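Fostine Members' Newsletter
20 December 2020

The big table: covering, tape and how we label the squares

Several members have asked what the blue tape on the big table is for and whether they can move it. The short answer to the second question is yes, if you put it back or tell Hema Kaimal that you didn't. The longer answer follows, along with what we learned about covering the table and what we plan to do to it in March.

The table used to be bare. Glue got on it, then stain, then a ring from a can of something that never came off. In the spring we started covering it in brown from edge to edge and marking it off with blue tape, so that anything set down has a place that can be named. If you leave a bag of hinges on the table for Dindo Agbayani, you can tell him which square to look in. Before the grid, people left notes like "near the middle, toward the window," and half of those notes were wrong by lunch.

The lines going away from you are called columns and get letters. The lines going across are rows and get numbers. A is always on the left when you stand at the side nearest the supply shelves. Row 1 is the row closest to you. We don't write the letters on the covering anymore. Marker bleeds onto anything damp, and one member took home a pale pine shelf with a backward C on it.

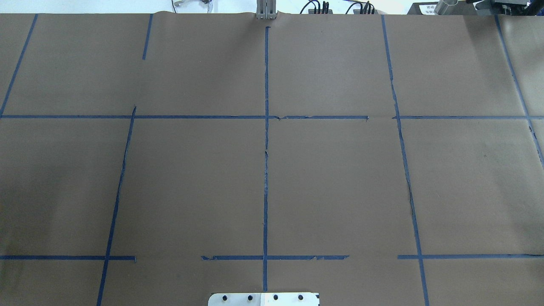 The grid on the big table. Some of the tape is torn, and one of the crosswise lines has a gap.

Tape wears out faster than the covering does. The spots to watch are the crossings, where one strip lies over another and a sleeve or the edge of a box can catch it. Once an end lifts, the rest of the strip tends to follow over the next few days. Please don't press a lifted piece down and hope for the best. Pull the bad part, cut the ends clean with the small scissors, and lay a new piece that overlaps the old tape on both sides by the width of two fingers. Ragged ends left in place pick up sawdust and won't take new tape well.

If the missing part is small and the line still reads clearly, it can wait. A gap doesn't hurt anything. Two lines meeting where they shouldn't is more of a problem, so check that you are in line with the other end of the strip before you press.

Dindo laid out the current grid by eye and with a chalk string, working from the center out. The squares are not meant for measuring. We have had one person cut a board to "one square" and then come back upset. Use the steel rule. It hangs on the hook by the door and it belongs on that hook.

What goes on the table

Small parts waiting for their owner. Dry fits. Sorting jobs of any kind, which is most of what happens there on weekday evenings. The Kotian group did all of its hardware on it this fall, 440 mixed screws and brackets out of coffee cans and into trays, one kind to a square, and finished in one sitting.

What does not go on it: open paint, anything with oil on it, hot glue guns without a rest, coffee. Food has its own counter. Wet glue-ups belong on the back bench, which has a plastic top and can be scraped.

Please slide nothing heavy across the surface. Lift it and set it down. Sliding wrinkles the covering and takes the tape with it, and then the row you were using is gone for the next person. 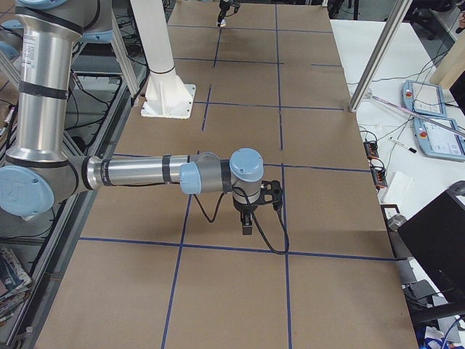 Cleaning up takes a soft brush and the dustpan. Brush along the tape lines and not across them. A damp cloth is fine on a single spot if you are quick about it, but don't wash the table down. Brown covering that has been soaked dries with ripples, and small round parts will find the low places and collect there. If you see a dark spot that feels greasy, tell Hema and stay off that square until she has patched it.

Patches are cut a little larger than the spot and taped down on all four sides. Use the Drustero tape from the second drawer for this. The other tape in that drawer, the white one, is much too strong and takes the top layer off the brown when it comes up. We have asked for it to be moved and it keeps coming back.

Changing the covering

We will do a full change in March. The new roll is already here, 1,000 feet of it, standing behind the coat rack with a Drudel delivery label on the side. It is heavier than it looks, so please leave it where it is. Changing the covering takes two people and goes like this. Brush everything off. Pull the old tape first, slowly and low to the surface, so the pieces come up whole. Fold the old covering toward the middle so the dust stays inside it, and carry it straight out to the bin. Then smooth down the new covering from the center and tape the edges underneath the tabletop, where nobody's arms will rub.

The grid comes last. Lay the long lines first, then the crosswise ones. Press each one flat with the back of a spoon. There is a spoon in the tape drawer for this and it is not for yogurt.

Hema is keeping a list of people who want to help with the change. It should take an evening. We would also like to hear whether the squares are the right size for what you do. The jewelry people have asked for smaller ones on one side, and the chair caning table talked about having no lines at all on theirs. Both can be done. Put a note in the box with your name on it.

Blue tape is running low. If you finish a roll, write it on the supply sheet. There was a stretch of 20 days this fall with none in the building and no mention of it on the sheet.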